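Robots on the housekeeping floors: questions from staff

Updated in February. This page is for room attendants, laundry staff and supervisors at the Gindley. If your question is missing, leave it at the linen desk and it will be added.

What are the robots doing?

Clearing rooms after checkout. They pick up clothing and towels left on beds and put them in the right bag. The hotel has 146 rooms, and for now the robots work only on the Tapley wing, which has 33.

Do they make beds?

No. Stripping and making beds stays with room attendants. The supplier, Trakham, has shown us a bed-making trial, but the corners took too long to be of use on a changeover day.

Are jobs being cut?

No positions are being removed this year. Two laundry runner posts have changed and now include loading, charging and checking the robots. Both people kept their grade and hours.

Will my room quota go up?

Not on the Tapley wing during the trial. Any change after that has to be discussed with staff first, and you will get it in writing.

What happens to clothes a guest has left behind?

The same as before. Clothing goes in a clear bag with the room number on it, and an attendant signs the tag. A robot can lift a shirt off a bed, but it does not decide what is lost property and what is trash – you do.
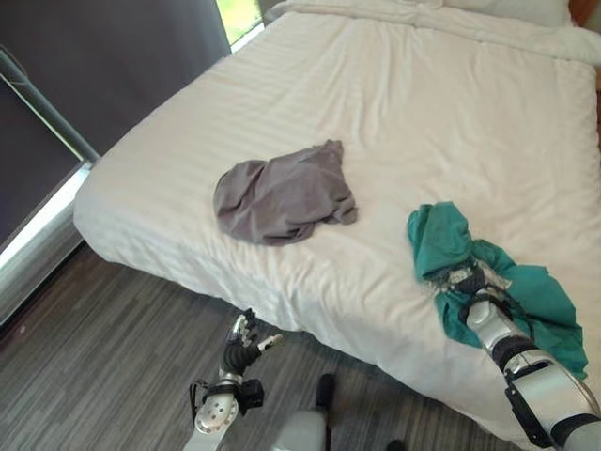 Sheila Yeoman
Housekeeping Systems Lead

Can it tell a garment from the bedding?

Most of the time. Colored clothes on a white sheet are easy for it. White socks on a white duvet are not, so please shake out the duvet yourself before it goes down the chute.

Can I be in the room while it works?

Yes, but stay on the other side of the bed and keep your cart in the hallway. If you need to get past, press pause on the Flirko tablet and wait until the arms are still.

Who gets trained?

Everyone on the Tapley wing. Training takes 20 minutes, is paid, and is held at 2 p.m. in the linen room.

Am I responsible if it damages something?

No. Pause it, leave the item where it is and call the desk on extension 700.

Does it record guests or staff?

It uses cameras to find its way and to see what it is picking up. It is sent only to rooms marked as checked out. Supervisors do not use the pictures to check on attendants' work or speed.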